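Samstags in Trinau: Zu Besuch bei Leuten, die Zahnräder aufheben lassen

Wer in Trinau aus der Regionalbahn steigt, hat genau einen Bus zur Auswahl, und der fährt samstags nur, wenn ihm danach ist. Ich bin also gelaufen. Am Kreisverkehr links, am Getränkemarkt vorbei, dann steht man vor der ehemaligen Strickwarenfabrik, in der seit ein paar Jahren das Labor Plarkisberg sitzt. Tag der offenen Tür, Beginn 10 Uhr, Waffeln ab 11. Ich war um halb elf da und damit strategisch schlecht positioniert.

Angekündigt war auf dem Aushang »Roboter lernen von Menschen«. Darunter hatte ich mir etwas mit mehr Publikumsverkehr vorgestellt, vielleicht einen winkenden Arm am Eingang. Am Eingang winkte Geert Wuyts, der die Namensschilder verteilte und meins falsch geschrieben hatte. Er hat es dann mit Kugelschreiber verbessert, jetzt steht da ein dritter Name.

Die Führung übernahm Floor Van Beek, die die Datensammlung leitet und ihren Vortrag sichtlich nicht zum ersten Mal hielt. Das Prinzip geht so: Ein Mensch steuert einen Greifer von Hand durch eine Aufgabe, der Rechner zeichnet alles auf, jede Bewegung, jedes Kamerabild. Das nennt sich Demonstration. Hat man genug Demonstrationen beisammen, füttert man damit ein Lernverfahren und hofft, dass es das Greifen verallgemeinert und nicht die schlechten Angewohnheiten der Praktikanten. Das mit den Praktikanten hat sie so gesagt, die Praktikanten standen daneben.

Gesammelt wird hier zunächst in der Simulation. Keine Werkbank, kein Öl, keine Schutzbrille, dafür sechs Bildschirme und ein Geruch nach Teppichboden. Die Aufgabe der Saison heißt intern »Josau« (nach dem Dorf, in dem irgendwer die Idee hatte, mehr war nicht herauszubekommen) und handelt vom Umgang mit kleinen Getriebeteilen. Das Ziel sind 1.000 brauchbare Demonstrationen. Stand an jenem Samstagmorgen: 217. Auf meine Frage, wann man fertig sein wolle, sagte Van Beek »September« und ließ das Jahr offen.

Dann durften wir zusehen. Fulgencio Esteban saß am Steuerplatz, in jeder Hand einen Controller, und hatte die Miene eines Mannes, der gerade eine Kontaktlinse sucht. Auf dem Monitor lief die Sicht mit, die später auch das Lernverfahren bekommt, von oben an den Greiferfingern vorbei auf den Tisch.
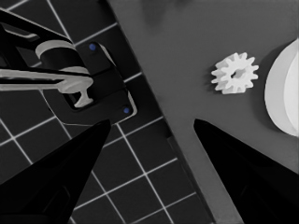
Arbeitsplatz mit Aussicht: die schwarzen Greiferfinger, das weiße Zahnrad auf dem grauen Tisch und links davon der Fliesenboden, auf dem im Simulator alles steht.

Ich gebe zu, dass mich vor allem der Boden beschäftigt hat. Jemand hat einer Welt, in der niemand je wischen muss, dunkle Fliesen mit hellen Fugen verlegt, und zwar ordentlicher als in meinem Bad. Catarina Prata, die an der Simulationsumgebung baut, nahm die Frage danach ernster, als sie gemeint war. Hintergründe und Beleuchtung werden später für einen Teil der Daten durchgewechselt, damit sich das System nicht an ein Muster klammert. Ein früheres Modell habe sich einmal an einem Schatten orientiert und mit großer Sicherheit danebengegriffen. Immer an derselben Stelle, immerhin.

Was man beim Zuschauen unterschätzt, ist die Langsamkeit. Ein Zahnrad, das jedes Kind vom Tisch klauben würde, wird hier angeflogen wie eine Raumstation. Zwischendurch murmelt Esteban »nein, nein, nein«, dann drückt er eine Taste und der Versuch zählt nicht. Verworfene Durchgänge werden trotzdem gespeichert, in einem eigenen Ordner namens »Mahmoud«. Das ist der Name des Skripts, das sie aussortiert, und wie das Skript zu dem Namen kam, wollte wieder keiner erklären. Man hat es in Plarkisberg mit den Namen.

Lotte Van der Linden schaut sich die behaltenen Durchgänge anschließend noch einmal an und vergibt Noten. Zu zögerlich, zu ruckelig, unnötiger Umweg. Pro Durchgang sieht sie sich das in doppelter Geschwindigkeit an, was ihrer Aussage nach die einzige Möglichkeit ist, dabei wach zu bleiben. Von ihr habe ich auch gelernt, dass zu saubere Daten ebenfalls Ärger machen. Wenn alle Demonstrationen perfekt sind, sieht das System nie, wie man sich nach einem schiefen Ansatz wieder fängt. Also behält man ein paar wackelige Kandidaten, solange sie sich am Ende berappeln. Ich fand das tröstlich und habe es mir aufgeschrieben.

Danach durften die Gäste selbst. Für jeden gab es 3 Versuche, die natürlich nicht in den Datensatz kommen, das wurde mehrfach und sehr freundlich betont. Vor mir war ein Junge dran, vielleicht zehn Jahre alt, der das Rad beim ersten Mal hatte und sich dann langweilte. Ich habe mit dem ersten Versuch die Tischplatte gerammt und mit dem zweiten die Luft über dem Zahnrad gegriffen. Beim dritten hatte ich es kurz zwischen den Fingern, dann lag es wieder da. »Das wäre was für den Ordner«, sagte Esteban.

Die Waffeln waren aus, als ich wieder nach unten kam. Es gab noch Kaffee und eine Liste, in die man sich eintragen konnte, wenn man gegen Aufwandsentschädigung einen Nachmittag lang demonstrieren möchte. 18 Leute standen schon drauf, der Junge auch, in Druckbuchstaben. Ob er alt genug ist, klärt Geert noch.

Zurück zum Bahnhof fuhr dann übrigens der Bus.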